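Category: Company News / Automation / Workplace

Holitz adds gripper stations for soft-item handling at Mondal site

Holitz has put two gripper stations into service at its Mondal site, where staff sort and bag household goods for laundry and rental customers. The stations were set up with integrator Wistelum and cover the handling of thin plastic bags, a task done by hand until August. 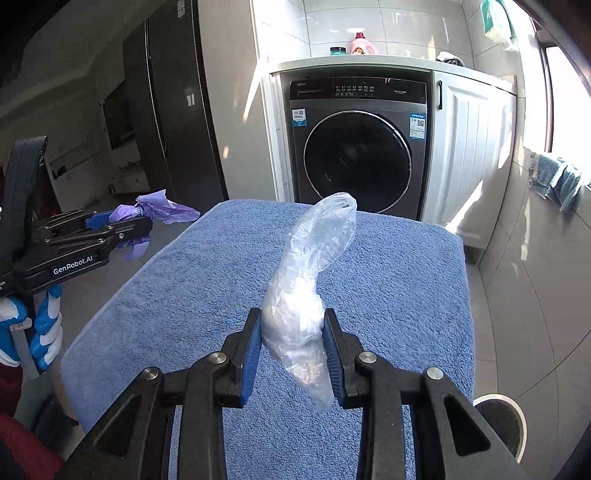 Photo: Holitz

Operators work with hand-held two-finger grippers, and the recorded motions are used to program the stations. Wrinkled film is hard to grasp at a constant force, so each bag type is recorded separately. The current set covers 27 types.

Eleven employees have moved from bagging to recording, inspection and station setup. Pay grades are unchanged. Shifts at the stations are limited to two hours before rotation, and operators can stop a station at any time without supervisor approval.

Holitz will review the rotation schedule with staff before adding further stations.

Related releases
Wistelum opens service desk in Mondal
Musesport selects Holitz for uniform rental
Holitz updates operator training plan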